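**Wrist camera add-on for the Ollport trainer, worth it?**

**cmontes_lab**
23 Jul 2024

We run a suturing bench for residents and we're looking at the Clornemov wrist camera kit. The quote is 800 for the camera and mount, plus 167 a year for the software. Does anyone use it for needle work? The demo clips on their site are all peg transfer.

Crisóforo Montes

**jaramillo_fan**

Had one since January. Install took me 2 hours, most of it routing the cable. Image is fine for reviewing stitches after a session. I wouldn't drive from it. The tool body takes up a lot of the view and it's soft that close to the lens.

**benchtop_ed**

Disagree on driving from it. Once you get used to the tool coming up from the bottom, you can judge jaw angle better than with the overhead scope. My complaint is exposure. One side blows out if your lamp is off to the side, and the software only has auto.

**jaramillo_fan**

Jaw angle, sure. Depth, no. I kept coming in short. And fixed exposure is a menu item in the current version, under Sensor. It doesn't save between sessions, so you set it every time.

**cmontes_lab**

Can you read knots and tails in it well enough to grade? That's what I'd be paying for.

**benchtop_ed**

Depends on your light and thread. Black thread is easy. Still from ours, two incisions with interrupted stitches, jaws open between them. The knots show up on both sides. On the right one you can also see where the closed part stops and the slit carries on below the last stitch. Fine loose thread on the bright side is hard to pick out, so I wouldn't grade on that.

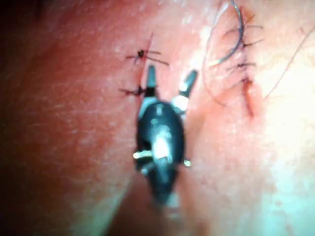
### Page 2

**idance_user**

Before you buy, ask for a loaner. Clornemov sent us one for 3 weeks and all we paid was return shipping. We ended up with the Idance camera, which has a worse picture but no yearly fee.

**cmontes_lab**

Thanks. I'll ask about a loaner and test it with our own lamp. The fee is the part I can't get approved easily.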